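Curious Corner > Everyday Stuff > Bags and Boxes

Why Does a Tote Bag Fall Over? (And Other Mysteries of Packing)

Filed under: Things Around the House, Ages 7 to 10

A tote bag is a very simple invention. It is a cloth sack with handles. It has no wheels, no zipper and no ambition. And yet grown-ups own piles of them, usually stuffed inside another tote bag, which is stuffed behind a door.

Most of the good ones are made of canvas. Canvas is a strong cloth woven from thick threads that go over and under each other, very tightly. Sails used to be made of it. If a cloth can drag a ship across an ocean, it can probably handle your drinks.

Look for the line of stitching near the top of a canvas bag. The cloth there has been folded over and sewn down. That fold is called a hem, and it stops the edge from fraying into a hairy mess.
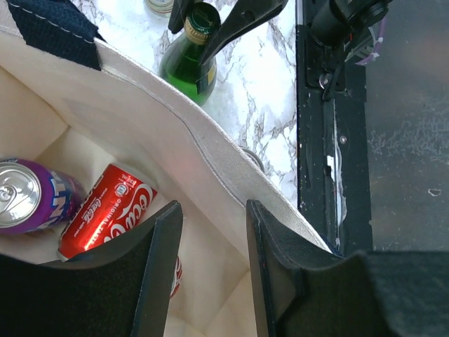

Soda cans are a bit of a nuisance to pack. A can is a cylinder, so it has two flat ends and one long curvy side. Stand it on an end and it behaves. Lay it on its side and it will roll the first chance it gets, usually toward the bread.

In a soft bag, though, the cloth sags and wrinkles around the can. Those wrinkles work like little walls. A can lying in a canvas bag can't roll nearly as far as a can lying on your kitchen floor, as your dog may already know.

Heavy things go in first. This is the oldest rule of packing and also the one people forget most, generally while holding eggs. Everything has a balance point, called its center of gravity. When the heavy stuff is at the bottom, the balance point is low and the bag is harder to tip. Put the cans on top of the chips and you get a wobbly bag and chip dust.

An empty bag is another matter. With nothing in it, canvas may stand up for a while if it's stiff, or it may slowly bow to you and lie down. New canvas is usually stiffer. Canvas that has been washed many times has given up.

Handles matter too. A wide strap spreads the weight over more of your hand or shoulder. A thin one puts it all on a narrow strip of you, and you will hear yourself complaining by the end of the street.
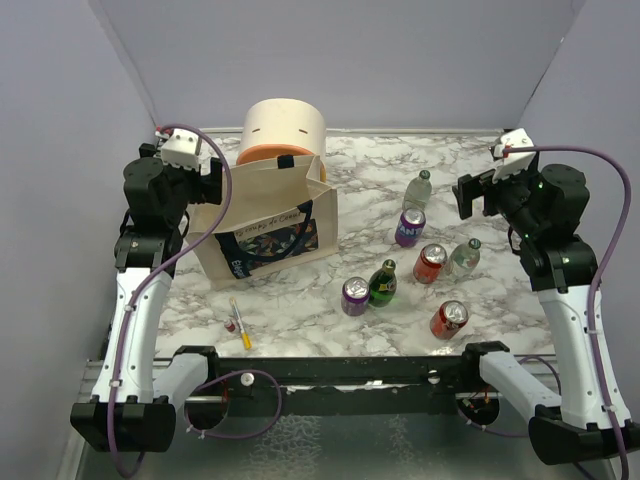
Try It Yourself

You need a cloth bag, 3 full cans of soda and a table. Ask before you borrow the soda.

1. Stand the cans up in the bottom of the bag. Give the bag a gentle push.
2. Now lay the cans on their sides and push again. Did they stay put?
3. Put a folded towel in first, with the cans on top. Push one more time and see which way was the steadiest.

Wait a good long while before you open any of the cans.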